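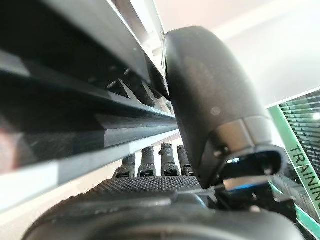 # Store robots still slow at the shelf, Saltura trial suggests

5/7/18

Saltura, which sells stock-handling machines to shops and small warehouses, says its newest robot hand is ready for work on the sales floor. After a morning at its training site, we would put it another way. The hand is ready to practice.

The company invited a handful of trade reporters to watch the hand work at a black metal shelving unit, the sort of job a new hire gets on the first day. It has a big rounded finger that works like a thumb, four gray fingers opposite, and a palm covered in fine dots for grip. As hardware it is hard to fault. Saltura says the joints were redesigned over the winter and that the fingers can now close on a box corner without crushing it.

What the company wanted to talk about was tidying: pulling items forward, turning labels to face out, and taking away whatever doesn't belong. It says the hand can face up a shelf of 700 products in one overnight shift. We asked to see the figures behind that claim and were told they would come later. The demonstration we saw covered one short stretch of shelf and ended after 3 hours, with two long stops while staff reset the arm.

None of this makes the hand a failure. Boxes of one size went back in line more often than not. Soft bags were harder. The hand squeezed, let go, moved over a little and tried again, and a clerk would have finished the row and gone to lunch. Dusting wasn't attempted at all, though shelf rails collect plenty of it and any store manager will tell you who gets that job.

Saltura isn't alone in promising more than it shows. Filitz, a rival that started out in kitchen equipment, said in November that its own machine would be loading dishwashers in rented apartments by spring. Spring has come and the company now speaks of "supported trials," meaning a person stands next to the machine. Vuorinen has dropped its laundry folder and gone back to selling parts.

The one buyer we could reach was Midevar, a discount chain that is testing two of the Saltura hands in a back room away from customers. The chain said it was pleased so far but wouldn't say how many products the hands had put away, how many had ended up on the floor, or what it was paying. Its stores carry almost 900 different items in the cleaning aisle alone, in bottles, pouches, tubs and sacks. A hand that does well with boxes has most of that aisle still to learn.

There is also the question of who does the watching. Saltura's price covers the hand, the arm and the software. It doesn't cover the worker who clears a jam, picks up a dropped bag or restarts the thing when it loses its place — and on the morning we visited, that worker was busy. A shop that buys the system to save one wage could easily find itself still paying it.

Saltura says a second round of trials will run in working stores before the end of the year, with results to be published. The company hasn't named the stores or said whether reporters will be let in during opening hours.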